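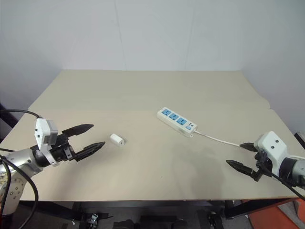 Anneliese Diekmann gave me the budget on a Friday and told me it was a compliment.

"You're good with lists," she said, and put a folder on my keyboard. The folder had one sheet of paper in it. The sheet said EQUIPMENT, YEAR TWO, and under that there was a dollar sign with nothing after it.

I should say that I was hired at Zalar to write manuals. I'd written exactly one, and it was for a label printer. But Magalhães (our landlord, our investor, and on bad days our conscience) wanted a spending plan before they'd release the next round of money, and the man who used to do spending plans had gone to work for a company that made frozen waffles. So it was me.

The first thing I did was walk down to the lab with my folder and ask Nosipho Khumalo what she needed.

"A third bench," she said, without turning around. She was watching the two arms think about a power strip. It was a white one with blue sockets, and the job that week was plugs: pick one up, put it in, take it out again, do it until somebody gets hungry. "And fingers."

"What kind of fingers?"

"Better ones."

I wrote down *fingers, better*.

"How much is a finger?" I asked.

She turned around then. Nosipho has a way of looking at you as if you're a cable she's deciding whether to trust. "You're doing the budget," she said.

"I'm good with lists."

"Pull up a chair."

I ended up staying until the lights in the hallway went off. I learned that you don't buy an arm, you buy an arm and then you buy everything the arm forgot to mention. Mounting plates. Cables, and the cables you need after the first cables have been bent the same way all day for a month. A table that doesn't wobble, and then new casters for the table because the ones that came with it do. There was a service contract with a company called Stududden that covered the motors but left out the joints, and I read that paragraph out loud twice to make sure. Nosipho said yes, she'd had that phone call already.

"What does everybody else do?" I asked.

"Everybody else forgets the small stuff and runs out of money in August."

"What did we do?"

"We ran out of money in August."

So I made two columns. The left one was for things people would be excited about and the right one was for August. By the time I went home the right one was longer, and I hadn't even gotten to power strips, which were wearing out too, from all that plugging and unplugging. I'd never in my life thought of a power strip as something that got used up! You buy one, you kick it under the desk, it outlives you. Nosipho had a box of retired ones under the sink.

On Monday the salesman from Idusow called. I don't know how he knew there was a budget. I think they can smell it, the way my uncle's dog can smell a sandwich being considered.

He had a package. It was called the Complete package and it had a bench, two arms, a set of grippers, training for up to 12 people, and a screen that would show us our progress in color. He sent over a brochure in which a woman in a blazer was laughing at a robot. He could hold the price through the end of the week, he said, and after that he really couldn't speak for what would happen to it.

"What happens to it?" I said.

"It could go up."

"Could it go down?"

There was a pause on the line. "I've never seen that," he said, kind of wistfully.

I took the brochure down to the lab. Nosipho read the whole thing, both sides, standing up, while the arms waited behind her with their fingers open. She went over it with a pencil. When she gave it back there was a little 39 written in the corner.

"What's that?"

"Pages I'd want to read before I signed anything. He sent you two. Ask him where the other ones are."

I did ask him, and it took him until Wednesday, and when they came they were mostly about what Complete didn't include. Grippers were included but fingertips were a consumable. Training was included but travel for the trainer was not, and the trainer lived in another country. The color screen was free for 14 months and then it was 619 dollars a month, every month, until the end of time or the company, whichever gave out first. I put that one in the August column in pen.

I got a little drunk on it, to tell you the truth. I'd find a cost nobody had mentioned and I'd feel like I'd pulled a trout out of a bathtub. Shipping crates! Having the crates taken away! I'd run down to the lab and tell Nosipho and she'd nod and say "floor," and I'd say "what about the floor?" and she'd tell me about the floor, and that would be my whole afternoon.

Anneliese stopped by my desk on Thursday. She's a tall person who leans on things when she's worried, and she leaned on my filing cabinet.

"How's it coming?"

"I've got two versions," I said. "One's a new bench with everything, from Idusow. One's no new bench. We keep the two arms we have, we fix the table, we buy Nosipho's fingers and a shelf full of spares, and we get a real contract with somebody who thinks joints are part of an arm."

She read them both. She read the second one for a long time.

"There's no photo in this one," she said.

"No."

"Magalhães likes a photo. They like to see a thing arrive." She tapped the page. "You want me to go in there and ask for cables."

"And casters," I said. "And somebody has to be paid for the weekend they put the casters on. It's on the back."

She turned it over. I'd filled the back, too, and there was a sticky note where the back ran out. She took both versions away with her, and the sticky note, and I didn't hear anything for the rest of the day. I rewrote the first paragraph of the label printer manual. I'd been unhappy with it for a while.

At five I went down to say good night. Nosipho was still there with her coat on, one sleeve anyway, watching. The arms had been at the plugs all week and I'd gotten used to seeing them from across the room, but I'd never stood there and waited for one. The left arm came down over the white bit on the table, fingers apart, and stopped. It went back up. It came down again a hair to the left.

"Is that the fingers?" I whispered. I don't know why I whispered.

"Could be the fingers. Could be the table." She put her foot on the nearest caster and pushed, and the whole bench gave a little shiver. "Could be the table," she said again.

My phone buzzed. It was Anneliese, and it said: *They want to know if the second one comes in a smaller size.*

I showed it to Nosipho. She pulled her arm back out of her sleeve, hung the coat on the chair, and held out her hand for the folder.

"Okay," she said. "Read me the August column. Start with the floor."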